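Section 4: Getting your donor list into Rekix

Okay, you've got your login and your campaign name is in the corner of the screen. Now for the part I used to dread, which is loading the donors. I've done this for two school board races and a county clerk run in Prasia, and it gets easier every time!

1. Open Settings, then Contributions, and pick your office type first. I skipped this on my first race and had to redo 245 entries by hand. Please don't be me.

2. Type in your contribution limit. Your local election office will have the right number for your race, and it changes, so call them even if you ran last time.

3. Click Import and choose your spreadsheet. You need columns for name, street address, employer, job, date and amount. Extra columns get ignored (mine had one for "likes pie," long story).

4. Look at the preview. Rekix shows you the first 20 rows, and if the dates have landed under "employer," hit Back and drag the headers around until they match up.

5. Press Load and leave the tab alone. My last list was 308 rows and it took about 2 minutes on library wifi.

Note: Couples who write one check need to go in as separate people if both of them signed. Use the Split button next to the amount.

Caution: Undo only works until you close the tab. After that you're deleting rows by hand, so save a copy of your spreadsheet somewhere else before you start.

6. Open the Flags page. Anything in yellow is missing an employer or job, and anything in red is over your limit. Clear the reds first, then spend an evening calling the yellows. People are nicer about it than you'd think.
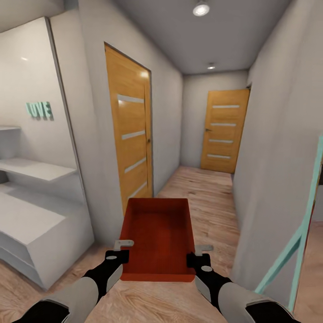
Paper pledge cards come next, and they go in through Quick Add, one card at a time. Before I sit down with mine I like an open tray with low, straight walls, like the red-orange one here, so the cards lie flat and I can grab them without digging. Start with it empty, drop in one event's cards, and type that event's name in the Source box before you enter the first one. When the last card is in, click Close Batch and check that the total matches your deposit slip.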